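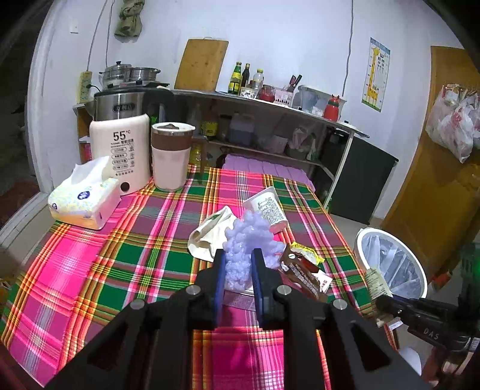

About Daston Weather

Daston Weather is a regional forecasting office based in Didberg. We write daily forecasts and severe weather notices for farms, road crews, schools and small airports, and we publish a free public forecast on this site twice a day.

The office opened with 2 forecasters and one rented desk. Today we have a staff of 10, and someone is on shift at all hours from the first frost until the end of the thunderstorm season. In summer the overnight shift is covered by phone.

Our readings come from 375 stations. Most are on private land and report every few minutes. The stations in the Fragkou valley are our oldest, and they are the reason our frost warnings go down to the level of a single road. Cold air settles there and the airport reading misses it.

Forecasts are put together in Prestilen, our in-house system. A forecaster checks each one before it goes out and signs off on any change to a warning. Past forecasts stay online with the observed highs, lows and rainfall next to them. The February figures have been added to the archive.

Public forecasts cover nine counties. Paid clients can ask for hourly wind, pavement temperature or spray conditions for their own site.

To host a station or report a faulty reading, use the contact form. For life-threatening weather, follow the instructions of your local emergency services.

Page updated Apr 7, 2025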